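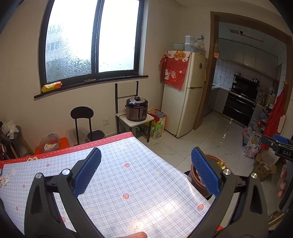 2 min read

Ticket 3315
Product: Flonlow clarinet barrel, 66 mm
Opened by: Itzel Bañuelos
Handled by: Toàn Tô, Nemitz Woodwinds
Status: waiting on customer

Customer reports that the barrel rocks on the upper joint of her Varkia B-flat and that throat A and B-flat have gone sharp. Low register is fine. Reed and mouthpiece unchanged.

Asked for the serial. It is 593, from the April batch.

Asked her to pull the barrel 1 mm and check again with a tuner. Pitch came down, rocking stayed the same.

Asked about the tenon cork. Replaced last year by a local shop, sanded thin on one side. She wrapped it with one turn of Teflon tape as a test. Rocking stopped. Response on the throat notes still stuffy.

Friday: she swapped in her old barrel with the tape left on. Still stuffy, so the barrel is not the cause of that part. Suggested a leak test on the register key and A key pads.

Next steps: new cork on the upper tenon, pads checked at the same visit. Barrel stays with customer. If it still rocks on new cork, return it under this ticket number and we will measure the socket.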